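How Renutum Makes Its Salvage Economy Hold Together

Most survival games lose their economy by the tenth hour. The player finds a renewable source of the best material, builds a chest next to it, and every vendor in the game becomes a place to dump surplus. Renutum, the colony-salvage game from Stulex, has the same parts as its competitors: a hub town, a crafting bench, four tiers of scrap and a currency called marks. It still has working prices at hour 60. The reason lies in three systems that the in-game manual covers in a single page.

The first is the stock ledger. Each vendor in Cruickshank, the hub town, holds a fixed number of marks and a fixed storage limit. A vendor starts a new save with 1000 marks and storage for 1000 units of scrap. Selling lowers the first number and fills the second. Neither resets overnight, as they would in most games of this type. Marks return only when the vendor sells something on, and the vendor can only sell to other vendors whose own ledgers have room.

In practice, a player who unloads a full truck of copper on one trader will see the price fall on the spot and stay low until the copper moves down the line. The simulation checks each route once per in-game day. A route with a blocked road is skipped, and the goods stay where they are. Clearing roads is therefore an economic act, and in the middle part of the game it pays better than salvage does.

The second system is decay. Refined goods do not decay. Raw scrap does, at a rate set by its tier and by whether it is stored under a roof. Tier one scrap left in the open is worthless within a season. Tier four scrap barely changes. This puts a cost on hoarding low-grade material and leaves high-grade material as a store of value, and the vendors treat it as one. Late in a save, most large trades are settled in tier four alloy, with marks used to make up the difference.

The third system is interiors. Renutum has 189 enterable homes, and each is built from a table that links room type to salvage yield. Kitchens sit at the top of the table for electrical parts. Bathrooms give pipe and little else. Garages vary the most and are the usual target for speed runs, where the variance can be worth the risk of an empty room. 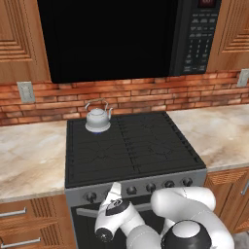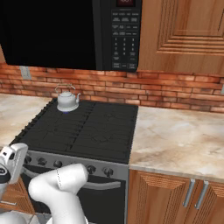 Nadine Zoubi objects that the ledger punishes new players, who sell everything to the first trader they meet and then have nobody left to sell to for a week of game time. The tutorial, in her view, should block the sale or at least show the price curve before the player confirms it.

The objection is fair. The trade window shows the current price and the total, but the total is worked out unit by unit, and the last unit in a large stack may fetch a fifth of what the first one did. A player who does not move the quantity slider by hand will never see the drop. A warning was added in the March patch, but it appears only when the vendor's marks would reach zero, by which point most of the value is gone.

There are ways around the problem. Splitting a load between 2 vendors on different routes recovers most of the loss. Selling refined goods is better still, as they use less storage per mark of value and the bench in Cruickshank can be rented from the start. The rental fee is flat, so it makes sense to save scrap for one long session.

Plenix, the expansion, adds a second town across the river and with it a second set of ledgers. The two towns are joined by one bridge. While the bridge is down, their prices drift apart, and a player with a boat can carry goods between them at a wide margin. Once it is repaired, the margin closes over a few days and does not come back. Gheorghița Avram, the lead systems designer, set the repair cost high enough that many players will put it off, and nothing in the main quest requires it.

Repairing the bridge also opens the last vendor tier, which stocks the heavy winch and the sealed storage unit. Sealed storage stops decay entirely for anything placed inside it. A player who wants it has to give up the river trade, and the save file keeps no way to reverse the choice. On the default difficulty, the best time to do it is after both towns have filled their alloy stock, when the margin on the crossing has already begun to shrink.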